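Jobs > Film, TV and Comedy > Calls for participants

June 2022
Posted by Perla Sandoval

Wanted: people who don't laugh easily

Gavalas is a half-hour comedy special in development at Dencombe, a small production company with more scripts than chairs. We are looking for 30 people to sit through three rough versions of it and tell us where it dies.

I should be upfront. I don't have much faith in test audiences. I've sat at the back of plenty, and most of them are friends of the cast, fed on free wine, laughing at a line because the man who wrote it is standing by the door. Then the thing goes out and the same line gets silence. In May we ran one of those ourselves for the first cut. The scores were glowing. I didn't believe them, and neither did our director, Jae-hoon Hwang, so we're doing it again with strangers.

The special follows a stand-up comic, played by Damián Ponce, who takes a job writing jokes for a breakfast radio host he can't stand. Some of it is filmed stage material and some is scripted. Whether the two halves belong together is one of the things we'd like you to tell us.
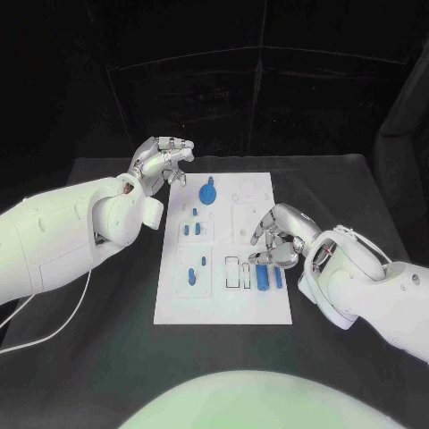
What you'd be doing

You'll come to three evening sessions at Reria, our rehearsal and screening space. Each runs two hours with a break. You watch a cut, fill in a short form on your own, then join a group talk led by Dilruba Munshi. She didn't write any of it and has no favourites to protect. The writers won't be in the room.

We won't ask you to rate anything out of ten. We want to know when you got bored, which character you'd happily lose, and what you'd say about it to a mate the next day.

Who we want

Adults who watch comedy at least now and then and don't work in it. If you've got a cousin in the cast, sorry, this isn't for you. You don't need to know Damián's stand-up, and if you've seen it and didn't care for it, please apply. We had 258 replies to the last call and a good many of them began with "I'm a huge fan", so you can guess how useful that was.

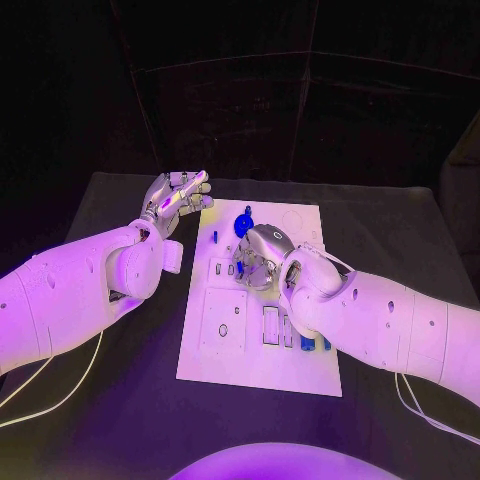
We'd also like a decent spread of ages this time. The May group was nearly all under 35, and they let through a run of jokes about dating apps that I suspect will mean nothing to half the country.

What you get

$394 for all three sessions, paid after the last one. If you miss a session we can't pay the full amount – the cuts only make sense compared with each other. Tea and sandwiches, no wine. Your name will not appear in the credits unless you ask for it, and you'll need to sign an agreement not to talk about the plot before release.

How to apply

Send us a few lines on the last comedy you switched off and why. Keep it short. Please don't tell us you love to laugh. Everyone says that, and I've stopped reading past it.

Seung-woo So is handling applications and questions about access, parking and payment. He'll reply either way, though it may take him a week or two.

We use cookies to remember your saved listings. By continuing to browse you accept our cookie policy.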